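What I learned from a year of kinship care paperwork

Sep 17, 2024

I have been meaning to write this post since April, and every time I sat down to do it somebody needed a snack or a signature, so please forgive me if it wanders a bit. A few of you wrote to ask how things were going with our grandson and whether we ever got the county to straighten out the placement file. The short answer is yes, mostly. The long answer is the rest of this post, so get yourself a cup of something.

For anyone new, he came to live with us when his mother, our daughter, went into the hospital. We were told it would be a matter of weeks. We said yes on the phone, standing in the driveway with the groceries still in the car, and I don't think either of us asked a single sensible question. I'd like to go back and hand myself a pencil!

The first thing I would have written down is the word "placement," and what kind. There is a difference between a child staying with his grandparents because the family agreed to it, and a child placed with his grandparents by the court, and that difference decides who can sign for a tooth filling. We were the second kind and thought we were the first kind for a good two months. The school office in Lotasach was very kind about it, but they did keep asking for a letter we didn't have, and I kept bringing them the wrong one (a birth certificate once, and another time our own marriage license, which made the lady at the desk laugh out loud).

The second thing is that you can ask for a copy of the case plan. We didn't know there was one. It listed everything our daughter was supposed to do before he could go home, and everything we were supposed to do in the meantime, and it had our old address on it. Our notices had been going to a house we moved out of 3 years ago. I still wonder what the people there made of them.

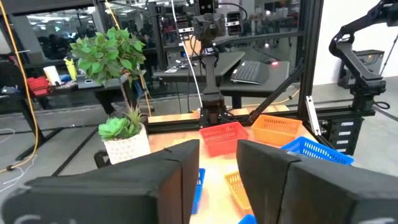 Once the mail was coming to the right place, things got easier, though I wouldn't say easy. The county office is over in Tatedero, a long drive on a two-lane road, and the hearings were always set for the morning. I started keeping a binder. It has 407 pages in it now, and my husband teases me that it should have its own car seat. But when the caseworker changed, and then changed again, that binder was the only thing in the room that remembered what had been promised at the last meeting. If you are just starting out, write down the date of every call and who you spoke to, even when the call is nothing. Especially then, I guess, given how many of mine were nothing.

I also want to say a word about the lawyers, because I was scared of them. A child in court in our county gets his own attorney, separate from ours and from his mother's, and at first I took that as a sign somebody thought we were doing wrong by him. It wasn't that at all. She came out to the house, sat on the back steps with him for most of an hour, and asked him what he wanted. He told her he wanted his mom and also a later bedtime. She put the first one in her report.

There is a support group called Ondus that meets at the Addo branch library, and I wish I had gone sooner. I paid over $200 for a consultation to find out something a woman in that group could have told me over coffee, namely that you can request visits at the hospital in writing and they have to answer you in writing. We sent our letter, and he got to see her 4 times before she came home.

And she is home, which I should have put at the top. He spends long weekends with her now, and the judge will look at it again after the holidays. I am happy and I am also a bit of a mess about it, if I'm telling the truth, and I've caught myself setting out his cereal bowl on mornings he isn't here.

If you have questions about the forms, leave them in the comments and I'll check the binder. I can only speak for our county, so please do call your own clerk too. The one in Tatedero picks up faster after lunch.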